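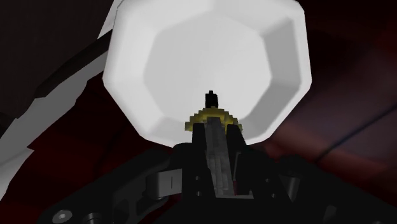 Kadri Paulauskas wrote to say that the oil on her kitchen table was still tacky four days after she put it on, and asked whether she should add another coat to seal it. No. Another coat will make it worse. A tacky surface nearly always means there is too much oil sitting on top of the wood, and the cure is to take some off. The steps for that are near the end of the page, under Sticky patches. If you are starting from a bare or worn table, read from the top.

How to oil a wooden table

These steps are for solid wood tables that have been oiled before or have been sanded back to bare wood. They won't work on a table with varnish or lacquer on it, as the oil can't get in. To find out which you have, put a few drops of water on the top in a spot that gets a lot of use and leave them for ten minutes. If the wood darkens under the water, it is ready for oil. If the drops sit there in beads and leave no mark when wiped, try a second spot near the edge before deciding. An old oiled table can be worn in the middle and still sound at the sides.

Veneer can be oiled too, but go easy with the sanding. Look at the end of the table. If the grain lines on the top don't carry on over the edge, treat it as veneer and skip the coarser paper altogether.

What you need

Hard wax oil or plain table oil. I use the clear one from Levura, and a small tin does my own table twice with some left over.
Sandpaper in 120 and 180 grit, and a cork block.
Cotton rags, well washed, with no fluff. Old bed sheets are good. Towels are not.
A white nylon pad, the sort sold for polishing.
White spirit.
Thin gloves.
A metal tin with a lid, or a bucket of water, for the used rags.

Clearing and cleaning

Take everything off the table and move the chairs out of reach. Wash the top with warm water and a very small amount of washing-up liquid, wring the cloth out hard, and wipe along the grain. Go over it again with clean water. Leave it overnight. Wood that feels dry on the surface can still be damp a little way down, and oil put on damp wood goes patchy.

Grease marks around the places where people sit may need a wipe with white spirit. Open a window first. Do the whole top and not only the marks, or you will have clean islands that take the oil differently.

Sanding

Start with 120 if there are rings, scratches or raised grain. If the top is smooth and only dull, go straight to 180. Sand along the grain with the block held flat, and overlap each stroke by half. Don't press harder on a stain, as you will sand a dip into the table and see it every time the light comes in low. Make more passes with light pressure.

Black rings usually come from wet metal on oak and will not all sand out. I have one from a plant pot that I gave up on after 25 minutes, and it is still there. 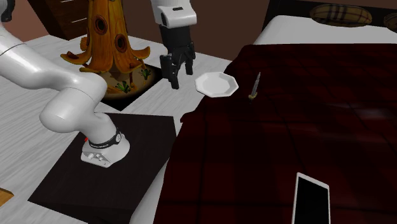

Round the edges over very slightly with the 180 paper, two strokes at each, so that the oil has something to hold on to. Sharp edges wear through first. Then vacuum the top with a soft brush head, wipe it with a rag just dampened with white spirit, and wait until the smell has mostly gone.

Don't go finer than 180 on a table top. Very smooth wood takes up less oil, and some tins tell you to stop at 150. If yours does, follow the tin.

First coat

Stir the oil, don't shake it. Shaking puts bubbles in. Pour a small pool on to the table, no wider than a jam jar lid, and spread it with a folded rag as far as it will go before pouring any more. Work across the table in strips from one end to the other. The colour will deepen straight away and the wet look will show you where you've been.

Leave it for the time on the tin. Mine says 30 minutes. In a warm room check it sooner, and if it starts to drag under a finger, begin wiping at once.

Wiping off is the part that matters most. Take a clean dry rag and wipe the whole table, then take another and do it again. When you have finished, the top should feel nearly dry and a fresh rag should come away with hardly a mark on it. Bend down and look along the surface towards a window. Shiny patches are spare oil. Wipe those again.

Do the underside with one thin coat if you can get at it. A top that has been oiled on one side only can cup, mostly in winter when the heating is on.

Second coat

Wait until the next day. Rub the top lightly with the white pad to knock down any raised fibres, dust it off, and put on the second coat. It will need far less oil than the first. Wipe off as before. Two coats are enough for a dining table. A desk or side table can manage with one, and a kitchen table next to a sink may want three.

Rags

Oily rags can heat up by themselves as they dry and catch fire. Don't leave them in a heap or drop them in the kitchen bin. Lay each one out flat outdoors until it is stiff, or put it under water in a bucket, or shut it in the metal tin. Do this before you make tea.

Sticky patches

If the table is tacky after two days, put a little white spirit on the nylon pad and rub the tacky area in small circles until it loosens. Wipe dry with a clean rag, turning it often. Let it stand a day with the window open. If it still grips, do it again. Where the oil has dried into a skin, you will need to sand it back with 180 and put on one thin coat.

Cold rooms slow everything down. I oiled a bench in March in an unheated room at Hosgate, with the wiping done properly, and it took nine days to lose its tack.

Looking after it

Keep hot pans off it, and go gently with water for the first week. After that, wipe with a damp cloth and dry it. Spray cleaners strip the oil, so leave them for the worktop.

Dalia Kļaviņa asked how often to do it again. Use the water test. When drops start to soak in at the places where people sit, rub the whole top with the pad and give it one coat. For my table that is once a year. For a family of five it might be twice.

Storing what's left

Wipe the rim of the tin before you press the lid down, and write the date on the side. A half-empty tin will form a skin sooner or later. Pouring the last 200 ml into a small glass jar, filled close to the top, keeps it usable for much longer. If it has gone thick like honey, take it to the tip with the old paint and buy fresh.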